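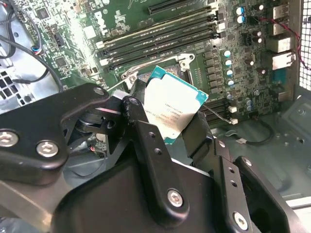

The processor above the open socket, bracket up.

July 2018

I have been putting off the processor swap in the old Dell tower since spring. I finally got to it this month, and I'm writing down what I did while I still remember the order.

The computer came out of the office in Drondwood when they replaced everything at once. It had been used for email and invoices, and it was slow when I got it. I gave it more memory the first winter and that helped for a while. Then I started scanning the Cheetham photos, the boxes of prints and slides from my grandparents' house, and it got slow again. There are 4,000 scans in the folder now. Opening one is fine. Rotating and straightening a batch of them meant going off to make lunch.

I looked up which processors the board would take, which took longer than the swap itself. The same socket doesn't mean the same list of chips. You have to look at the list for your board and also at the BIOS version, and mine was old enough that I had to update it first. I did that with the old chip still in, and I'm glad I read about that beforehand. If you put the new one in first and the board doesn't know it, you get a black screen and have to put the old one back to fix it.

The replacement is used. I paid 62 dollars for it at Mellmont, the parts place out by the highway, with a tube of paste thrown in. They have a 30-day exchange on used parts. They write on everything and tape things into bags, so check that the number on the bag is the number you asked for.

As for the job, I laid the tower on its side, took the panel off and left the case lying down the whole time. With the board flat you can let go of things and they don't slide down into the bottom. Unplug it from the wall first and hold the power button in for a few seconds.

I expected the power supply to be a nuisance. In a lot of towers you have to reach around it. In this one it runs along one long side of the case and there's a blue latch at the end of it. The drive has blue clips on its sides too. Whoever laid this case out used blue for the parts you are meant to touch, and I wish more companies did that. The expansion slots at the back have blue on them as well.

The cables are less tidy. Orange, yellow, red and black all come together in a knot by the drive cage, with the blue SATA cables running through it. I thought about tying them up properly and decided against it. They aren't in the way of the socket, and every time I tidy cables in this computer I pull one loose and spend an evening finding out which.

The cooler comes off before anything else can happen. Run the computer for ten minutes first so the paste softens, shut down, unplug, then loosen the screws a little at a time in a cross pattern. Twist the cooler slightly before lifting. The old paste on mine had gone like dry putty. I cleaned it off with rubbing alcohol and coffee filters, which don't leave lint.

After that it's the lever. Press it down, out to the side, and let it come up. Then the metal frame lifts on its hinge and stays up by itself. The socket is the part to be careful with. Don't touch the inside of it and don't hold a screwdriver over it. 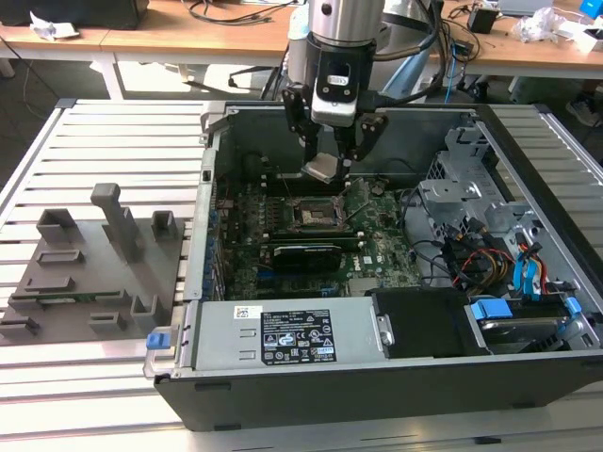 One reader commented on my post about the memory upgrade that all this was a waste of an evening, and that a secondhand laptop would beat the whole tower by a mile. The same comment asked what I thought I would get for an old desktop with a new chip in it.

I'm not planning to sell it. A laptop might well be faster, but I would need one with a decent screen and somewhere to put a big drive, and the ones I looked at that had both were 800 dollars and up. The tower already has the drive bays and a graphics card. My scanner also wants a driver that I know works on this machine. I don't want to go through that again in the middle of a project.

Back to the chip. Find the small triangle on the corner and match it to the mark on the socket. Hold the chip by the edges and lower it straight down. It should sit level with no pushing at all. If it rocks, lift it out and look again – there are notches on the sides and it only goes one way. Then the frame comes down, and the lever after it. The lever takes more force than you would like, and it may creak. That's normal.

Put a small dot of paste in the middle, set the cooler on top, and do the screws in the same cross pattern as before. Plug the fan back in. I have forgotten the fan once, on a different computer, and it shut itself off in under a minute.

It started on the second try. The first time it stopped at a message saying the processor had changed and asked me to press a key, and I had the keyboard plugged into the wrong computer.

I use Nallari for the batch work on the scans. I ran the same folder I had timed in the spring, and it finished in 12 minutes. In the spring it took most of an hour. The fan is a bit louder when it's working hard. At idle I can't tell any difference.

The old processor is in the bag the new one came in, in the drawer with the spare cables. Next is a second drive, so the scans aren't all in one place. I would like to have that in by September, when the slides from the other side of the family get here.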